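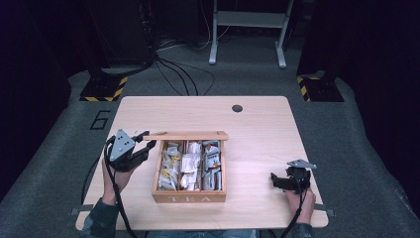 2021-12-17, Crenshaw bench notes. I have been meaning to write down how we keep the tea box, partly for whoever stocks it next and partly because I am fond of the thing. The order from Derkis came to 142 sachets, far more than it will hold, so the rest live in the tin on the shelf. It has three compartments inside with thin wooden dividers, and they are packed tight – the colorful sachets go in the right-hand one, the mostly white ones in the middle. Please don't force any more in, however tempting it looks!
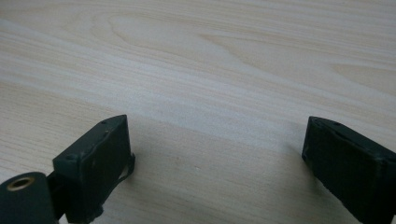 The lid is the other matter. Back in October it was sticking in the damp, so I gave the edges a light rub with 348 paper and a little Winus wax, and left it 90 minutes before buffing. If it sticks again, same treatment, and go easy on the wax. Still to do: ask Zoltance whether they sell spare dividers.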